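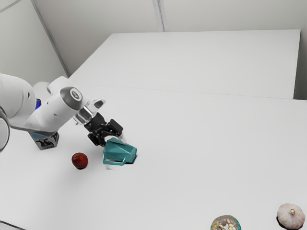
Having served on the program panel of a regional pottery society for 6 years, I have been asked more than once to set down my views on the matter of glaze records. I do so here in a personal capacity.

The society's studio at Isden fires two kilns, and members are required to submit a card for every glazed piece. The card asks for clay body, glaze, number of coats and position on the shelf. Compliance is fair in April, when enrolments are new, and poor by the middle of winter. When Yu-ting Chuang catalogued the backlog she found 2935 cards, of which 700 recorded no glaze at all. Several said only "the blue one".

It is my considered view that the colour field on the card should be abolished. Members describe colour according to mood and the light over the sink, and the same copper glaze has been entered as teal, sea green, peacock and, in one case, grey. A recipe number and a test tile would serve every purpose. Pak-hei Au has put the contrary position to me in writing -- that a member searching for a remembered colour has no use for a number -- and I acknowledge the force of it. 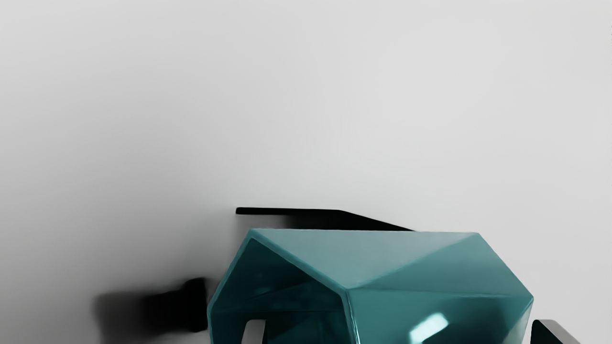 Blue-green on a faceted form, darker in the shaded planes.

Faceted ware presents a further difficulty. Glaze tends to thin along a ridge and gather in the hollows, so that a single entry under "coats" tells the next potter very little. I would favour a small sketch on the reverse of the card, with the thin areas marked in pencil.

The Adebisi method, under which each glaze is tested on 90 tiles before release to members, has been proposed for the studio. I cannot support it at the present scale of operations. The shelving alone would occupy the wedging room, and the bench there is already shared with the Thursday-evening-style beginners' classes.

Members wishing to see the revised card may ask for a copy at the studio desk.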